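Mallero Workstation Service Guide

Section 4: Replacing the Processor

Applies to the Mallero tower with the single-socket board and two banks of memory slots.
Issued February 25, 2022. Prepared by Joscha Meinecke. Checked by Faith Laizer.

4.1 Before you start

Read the whole section once before opening the case. The procedure assumes that the side panel and the processor cooler have already been removed as described in Section 3. If the cooler is still fitted, stop and go back to 3.4.

You will need:
Grounding strap with clip
Screwdriver for the case screws
Lint-free wipes and cleaning fluid
Thermal paste (Kirnent or equal)
The replacement processor in its closed tray

CAUTION: Shut the computer down, switch off the power supply and unplug the cord. Press the power button once with the cord out to drain what is left in the supply.

CAUTION: The contacts in the socket bend easily and cannot be straightened in the field. A board with bent contacts must be replaced.

4.2 Positioning the case

1. Lay the tower on its side on a flat surface with the open side facing up.

2. Clip the grounding strap to bare metal on the case. The drive cage is a good point. Do not clip to a painted surface.

3. Move loose wiring away from the processor area. The colored supply wires between the drive cage side and the motherboard should stay bundled. Do not cut the ties to gain room.

4. Find the processor. It sits between the two banks of memory slots, with its metal heat spreader facing up once the cooler is off. Expansion cards can stay in their slots for this procedure. 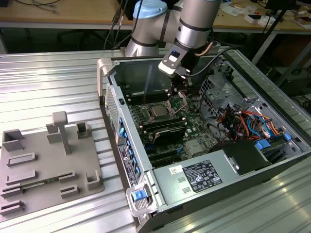 4.3 Removing the installed processor

5. Wipe the old thermal paste from the heat spreader. Work from the outside toward the center so that paste does not run over the edge and into the socket.

6. Release the socket lever. Press it down, move it sideways until it clears its catch, and let it rise slowly. Keep a finger on it the whole way.

7. Raise the load plate on its hinge until it stands clear of the processor. It stays up without being held. Do not force it past its stop.

8. Grip the processor by two opposite edges and lift it straight up. Do not slide, tilt or twist it. Place it in an empty tray with the heat spreader facing up.

Note: The screws on the socket bracket hold the retention frame to the board. They are not part of this procedure and should not be loosened. Service reports from March list several frames that had to be realigned after this was done.

4.4 Fitting the new processor

9. Check the socket under good light. Look across the contacts at a low angle - a bent one shows as a break in the pattern. Do not touch the contacts or blow into the socket. If there is dust, use clean dry air in short bursts.

10. Take the new processor from its tray by the edges. Keep fingers and tools off the underside.

11. Match the corner mark on the processor with the mark on the socket, and line up the notches on the edges. Hold the processor level above the socket before lowering it.
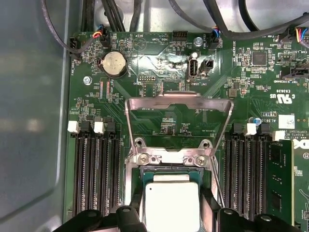
Figure 4-2. Processor held above the socket, load plate raised.

12. Lower the processor straight down and let go. It should rest flat under its own weight. Do not press on it. If one side sits high, lift it out and repeat step 11.

13. Lower the load plate over the processor, then bring the lever down and latch it. Some resistance is normal. If the lever stops well short of the catch, open it again and check the seating.

4.5 Checks before closing

14. Check that the memory modules are fully seated. The latches at the ends of the slots must be closed on every slot that holds a module. Latches on unused slots may be left either way.

15. Check the plugs along the edge of the board, including any cable fitted to the header marked FAN_HDD. These are easily pulled while working near the case wall.

16. Leave the coin-cell battery in place. Removing it clears the stored settings and adds the steps in Section 7.

17. Apply thermal paste and refit the cooler as described in 3.6. Do not power the computer on without the cooler, even for a short test.

18. Refit the side panel, stand the tower upright and reconnect the cord.

Note: The first start after a processor change can take up to 2 minutes with no picture on the display. Do not switch off during this time. If there is still no picture, see 8.2, No Display.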